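Why Are Carrots Orange?

Hi, it's Tegwen Gwynne again! Last week I asked you to send me your kitchen questions, and over 35 of you did (wow). My favorite was this one: why are carrots orange?

The answer is a stuff called carotene. Say it like this: CARE-uh-teen. It's a coloring that the plant makes all by itself, and guess where it got its name? Yep, from the carrot!
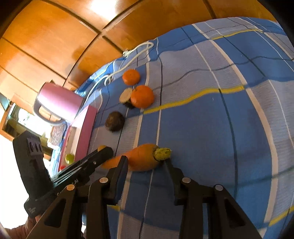
Now, you might think a mandarin gets its color in just the same way. Well, sort of! Mandarins have some carotene too, but a lot of their orange comes from its cousins. There's a whole big family of these colorings, called carotenoids, and they turn up in pumpkins, sweet corn and even egg yolks.

Carrots weren't always orange, either. Long ago, farmers grew purple ones and yellow ones, and you can still find those in some stores. I grew 2 purple ones in a pot in March and my soup came out the color of a bruise. I ate it anyway.

Want to try something? Ask a grown-up to help you grate a carrot onto a white paper towel. Leave it for 5 minutes, then lift it off and look at the paper. What color is it?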